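Bloques de color: la tolerancia como material didáctico

El cubo de apilar es uno de los productos más simples del catálogo infantil y uno de los peor especificados. En la ficha comercial suelen constar la edad recomendada, el número de piezas y el color. Faltan casi siempre los datos que determinan si una torre se sostiene: planitud de las caras, radio de arista y coeficiente de rozamiento entre piezas.

Rima Nasrallah, diseñadora de material escolar en el taller Parnuden, trabaja con un lado nominal de 40 milímetros. «Con un radio de arista excesivo la cara útil se reduce y el niño corrige a ciegas», explica. Su serie Azar pasó por 11 prototipos antes de fijar el acabado mate definitivo -- el brillante se descartó por los reflejos y por el deslizamiento entre caras.

El error de apilado es acumulativo. Cada cubo hereda la desviación del que tiene debajo y añade la propia; la torre cae cuando el centro de gravedad del conjunto superior sale de la superficie de apoyo. Con tres piezas el margen es amplio, y por eso la torre de tres figura como primer ejercicio en la guía de Stotia, el distribuidor de la serie.
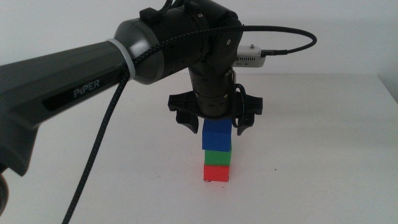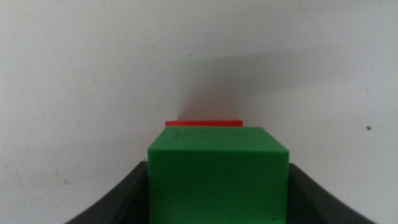
Arriba, pila de tres cubos sobre tablero blanco, con el azul en la posición superior. Abajo, el cubo verde, con una franja roja detrás.

El color cumple una función de secuencia. Azul, verde y rojo se distinguen bien sobre una superficie clara y permiten dictar un orden sin recurrir a números: primero la base, después el intermedio, por último el remate. Nasrallah recomienda evitar manteles estampados y tableros con veta marcada.

El desgaste empieza por las aristas y continúa en las caras de contacto. Las marcas superficiales no afectan a la estabilidad; una rebaba sí. Grendum, que repone piezas sueltas para escuelas, recibió el curso pasado 73 cubos devueltos, de los cuales 70 seguían dentro de tolerancia. Los tres restantes presentaban una cara abombada y se retiraron.

Para la limpieza basta un paño húmedo y jabón neutro. Las piezas se guardan secas, en caja plana y en una sola capa.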